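Waverix Demonstration Library
Progress report to the Valente Fund, April

Thank you again for your patience while we moved the collection work over to the new setup. It has been a busy stretch, and on the whole a happy one, and we would like to tell you where things stand with the simulated half of the library and what we still owe you before the summer. 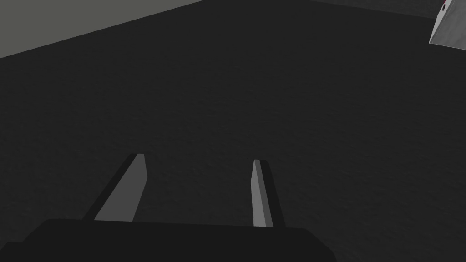
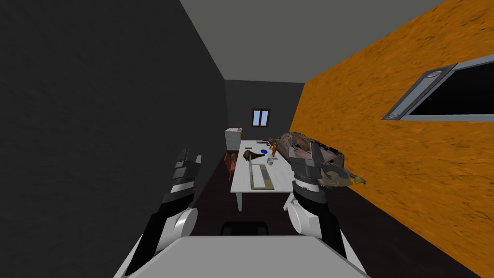

Simulated scenes, one with the gripper open over a dark tabletop and one with two arms at a white table.

Where the count stands
We now have 1,410 accepted demonstrations in the library. Each one is a complete attempt at a task, recorded from start to finish, with the camera views, the joint positions and a short written instruction stored together. Another 60 are waiting for a second look, mostly because the instruction was vague about which object was meant. We would sooner rewrite those than throw them out, and the rewriting is going nicely.

What we changed
In our last report we promised more variety, and that took longer than we hoped. The plain tabletop scenes are quick to record and very good for teaching a clean approach and grasp, but a policy trained only on those gets lost as soon as the table fills up. So the Sarkstead team has been building cluttered rooms, with odd shapes and strong wall colors, and our operators now split their sessions between the two kinds. The cluttered ones are slower — a good deal slower, if the object sits near others — and we have adjusted the schedule to allow for it.

Problems along the way
The Dromeo export tool was dropping the last few steps of some two-arm recordings. We found it in the playback check, fixed it, and recorded the affected tasks over again. That cost us 4 working days, all within the existing budget.

Next period
We plan to finish the waiting batch, add more handovers between arms, and send your reviewers a first training split with notes on how it was divided. We would be very glad of their comments on the wording of the instructions.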